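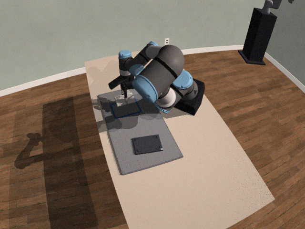 A long beige table, with its far edge close to a pale gray-green wall.

The Long Table Comes Home

Chiamaka Tamuno bought her table before she had a room for it. It came out of a closed-down sewing workshop in Jolbridge, 14 feet end to end, and it spent a whole winter standing on its side in her brother's garage. She still grins when she talks about it. "I measured the hallway after I paid," she says. "Wrong order!"

I love this story, partly because I did something very similar with a church pew, and partly because big shared tables are having such a good time of it right now. People who grew up eating around a kitchen island are hunting for something they can all sit at (and sew at, and do taxes at, and fall asleep on with a library book). Old workshop tables are the ones to look for, and they often cost less than a new dining set. Tamuno paid 334 dollars for hers, plus a very good lunch for the four friends who carried it.

Size is the fun part and also the headache. Declan Haworth restores furniture in a shed behind his house and has sawn more than one beauty in half to get it up a staircase. He joins the halves again with bolts underneath, and you have to crawl around on the floor to find the seam. He charges some 500 dollars for that, and he'll talk you out of it if your stairs are wide enough.

Then there's the question of where it goes. The middle of the room is lovely if you have the room. Gemma Mellor pushed hers up to the wall, lost a row of seats and gained a place for seed trays, a radio and the jigsaw that has been going since November. On birthdays the whole thing gets dragged out again – it takes two people and a lot of shouting – and everybody squeezes in on both sides, with the piano stool for whoever shows up last.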